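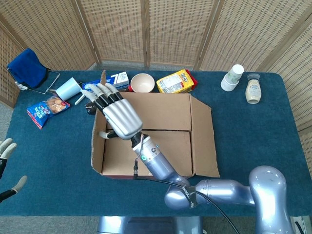

Liliana Morelli asked whether one carton would really do for the whole Droncombe hamper, or whether we were kidding ourselves again. Minutes were already late starting, so this was taken as item 2.

Guido Vitale moved that the bowl be wrapped before it goes in. Carried, with feeling — last year's is still remembered. The mayonnaise is to travel upright. Paper cups to go in last, on top, and stay there.

Budget stands at $86. A request for a fancier box was heard politely.

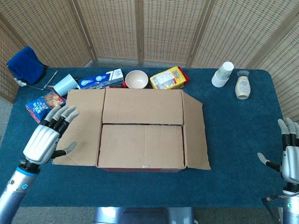
Items for the hamper, back of the table, and the box.

Next meeting Saturday, same room. Guido to bring tape.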